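4. Field study: the Privmont teaser campaign

4.1 Background

Teaser campaigns rest on an old wager: show people something without saying who is behind it, and they will care enough to wait for the answer. The wager is made with a client's money, so agencies tend to find it attractive. Pichler, a maker of plain cotton bed linen, took it up in March with a two-stage outdoor campaign in the town of Trunville. The first stage showed an unmade bed and the single word "Soon." The second showed the same bed, made, with the company's name and a price.

The neighboring town of Hidley got only the second stage. Both towns had the same number of poster sites (42) and the posters stayed up for the same number of days in total. Privmont, the agency in charge, had planned it this way to save on printing. We were happy to call it a control condition.

4.2 Method

We interviewed 800 adults on shopping streets in the two towns during the week after the second stage went up. Of these, 546 said they had noticed at least one of the posters and were kept for the main analysis. The rest were thanked and allowed to go on with their shopping, which several had been trying to do for a while.

Each interview had 15 questions. The first group dealt with unprompted recall ("Which outdoor ads do you remember seeing lately?"), the second with recognition from a printed card, and the last with what people thought the first poster had been for. This last group was asked only in Trunville. The answers were coded by two readers working apart, and disagreements were settled by Tomoyo Honda, whose patience with other people's handwriting is gratefully noted. 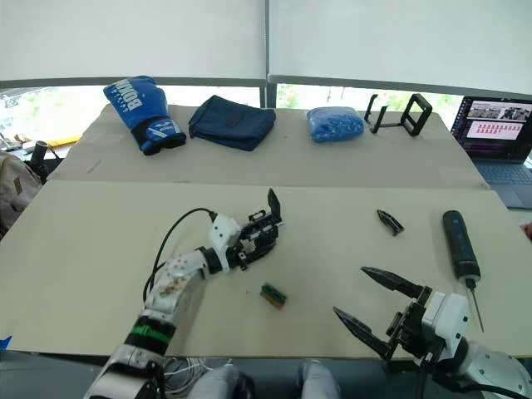 Figure 3. Robot hand and small circuit board on a tabletop.

4.3 Results

People in Trunville remembered the unmade bed very well. They could describe the pillow, the creases and, in a few cases, a cat that did not appear on any version of the poster. Recall of the company's name was another matter. Respondents in Hidley, who had been shown nothing mysterious at all, named Pichler more often than those in Trunville did, and with less prompting.

Guesses about the first poster leaned heavily toward a hotel. A sleep clinic came next, followed by a television drama. One man was sure it was a warning from the town about bedbugs and had washed his sheets on the strength of it. We coded this as engagement, after some debate.

More awkward for the client, many of those who guessed "hotel" held on to their guess after the reveal. They had seen the second poster and took it for a different advertiser who happened to be using a similar bed. The made bed was thought to be tidy. It was seldom thought to be an answer, and few people had been aware of a question.

4.4 Discussion

The usual account of teaser advertising assumes an audience that is waiting. Our interviews suggest an audience that is on its way to the bus. For such people the two stages are two separate posters, and the first of them has spent half the budget without mentioning the product. Privmont's own summary, dated 09/02/2023, describes the campaign as "a conversation starter," and we have no reason to doubt it. The conversations were mostly about hotels.

Some caution is due. Both towns are small, the product is not one that many people discuss with strangers, and a longer gap between the stages might have helped – or might have given the hotel theory more time to settle. We also could not separate the effect of the missing name from that of the bed itself, which respondents in both towns found a little depressing when shown it on the card. A follow-up with a more cheerful product is taken up in Section 5.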